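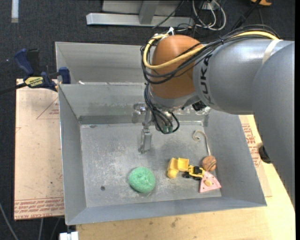
Lesarura Toy Library | Cleaning and Repair Group

How to wash second-hand toys at home

Written by Perla Valdovinos

Our library has 2,883 toys on the shelves now, and almost all of them came from families who did not need them any more. Each toy passes through a sink before it gets a number. Many parents asked me how we do it, so I have written down our method for a normal kitchen or bathroom. You do not need special products.

What you need

Two washing bowls or a double sink
Dish soap, the mild kind, without strong perfume
A soft sponge and a kitchen scrubber
An old toothbrush
Cotton swabs
White vinegar
A few old towels
A small screwdriver, for the battery doors
A mesh laundry bag

Sort before you wet anything

Please do this part with patience. I have destroyed a very nice singing telephone by going too fast, and it was a gift from my aunt.

Make four groups on the floor or on a table. The first group is hard plastic without batteries. The second is everything with batteries, a speaker or a light. The third is wood. The fourth is cloth, and here I put also the dolls with a soft body and a plastic head.

While you sort, press and pull a little on every toy. Look for cracks, sharp edges, loose eyes, and wheels that come off in the hand. A broken toy that can lose small parts should not go to a child under three years, even if it is clean. We put it in the repair box, or we throw it away. Look also at the squeeze toys for the bath. If you press one and black pieces come out with the water, it is mold inside, and I do not try to save it.

Hard plastic

Fill one bowl with warm water and a small spoon of dish soap. Fill the other with clean warm water. Leave the toys in the soapy water for 15 minutes. If a toy is hollow and has a hole, do not let it sink, or the water goes in and stays there for weeks. Wash that one by hand with the sponge and keep the hole up.

After this, use the toothbrush for the lines and corners. The faces of small animals and the wheels of cars collect the most dirt. The scrubber is good for thick, flat plastic such as building blocks, but it leaves scratches on shiny surfaces and it can take away painted eyes in a few seconds. Try it first on the bottom side.

Rinse in the second bowl and change this water often. When it looks gray, it is already late.

For sticky marks from old price labels, put a little cooking oil on the place, wait ten minutes, rub with a cloth and wash again with soap. Marker lines go away sometimes with rubbing alcohol on a cotton swab. Ballpoint pen on a doll's face mostly does not go away. I tell you this so you will not lose an evening on it as I did.

Toys with batteries

Take out the batteries first. If you see white or green powder around the metal contacts, wear gloves. For ordinary alkaline batteries, touch the contacts with a cotton swab and a drop of vinegar, then wipe with a swab that is only a little damp with water, and leave the door open until the next day. Button batteries are very dangerous if a child swallows them, so keep them out of reach all the time, also the empty ones, and check that the door closes with its screw.

The outside you clean with a cloth that you have wrung out very well. Never spray on the speaker. For the small holes I use a dry toothbrush and turn the toy with the speaker down, so the dust falls out.

Wood

Wood should not stay in water. Use the wrung cloth with a little soap, then a second cloth with clean water, then a dry towel at once. Stand the pieces on their edge so the air comes from both sides. Do not put them on the radiator. We did this one December with a Grordale train set and two of the bridges opened along the glue.

If the wood feels rough afterwards, rub it lightly with fine sandpaper. Unpainted wood only! With very old painted toys be careful, the paint can contain lead, and then you should not sand it or give it to a child at all.

Cloth

Read the label if there is still a label. Most soft animals survive the mesh bag, cold water and the gentle program. Soft animals with a music box inside I wash only on the surface. Dry them in the air, and press the belly with your hand to feel if it is still wet in the middle. A thick bear may need two or three days.

Jigsaw puzzles

Cardboard cannot be washed. Wipe each piece with a dry cloth, and lay out the whole puzzle before you put it in the box. My last one had 116 pieces and the missing one was the nose of the horse.

Drying and putting away

Lay everything on towels with space between, and turn it once in the evening. Close the box only when all is dry, including the screw holes. If you bring toys to us, we take them on Sunday from ten in the morning, and please put the small parts of one set in one bag.

Comments (3)

Sarahí Arriaga
Thank you Perla, very clear! Can I put the big building blocks in the dishwasher? I have a huge box from my cousin and only one small sink.

Perla Valdovinos
Sarahí, many people do it, on the top rack, in a mesh bag, with the coolest program and no heated drying. Check with the maker first if you still know who it is. I wash mine by hand and have no experience with it.

mara_t
The cooking oil worked on the labels. It left a dull spot on one red truck but my son has not noticed.

Lesarura Toy Library, Cleaning and Repair Group | Contact us | Text may be copied for non-commercial use | Back to top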